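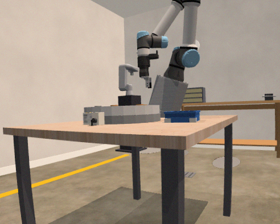 Why do we divide by n-1 and not n in the sample variance?

Dividing by n gives a number that comes out too small on average. You measure the spread around the sample mean, and the sample mean sits closer to your own data than the true mean does. The n-1 corrects for that exactly, if the draws are independent.

Tiago Macedo
OK but my real problem is this. I have 1462 readings in one column. Split them into batches of 6, took the variance of each batch (n-1 version), averaged those. Then took the variance of the whole column in one go. Thought both should be unbiased for the same thing?? The batch average is clearly lower. Threw away the last two readings so the batches come out even, can't be that. Also tried only the first 600, same story. Formula is right, checked it by hand on one batch. What am I missing

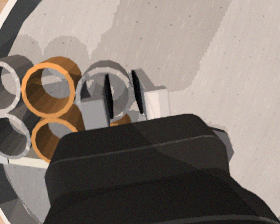
Six tubes, three orange and three grey.

Kesanier
Your readings probably aren't independent. Are they in time order? If the level drifts slowly, readings in the same batch are near each other and the batch variance only sees the short-term wobble. The full column variance sees wobble plus drift. Both are "right", just not estimating the same thing.

Quick check: shuffle the column, redo the batches. If the gap mostly goes away it was the order. Also plot the batch means in sequence, drift usually shows up by eye. Compare their variance to sigma squared over 6 too, should be close if the independance assumption holds.

Jandano
use n instead of n-1, for big samples it doesnt matter anyway

Kesanier
@Jandano for 1460 readings no, for batches of 6 it matters a lot. And dividing by n would push the batch number even lower, so wrong direction.

Pidau
Make sure you average the variances and not the standard deviations. The sd is biased low even with n-1 (square root is concave, Jensen). Had the same thing with a set of 449 values, spent an evening on it, was averaging the wrong column the whole time.

Tiago Macedo
Was variances, double checked. Shuffled it and the two numbers are nearly the same now. So drift I guess. Will plot teh batch means next, thanks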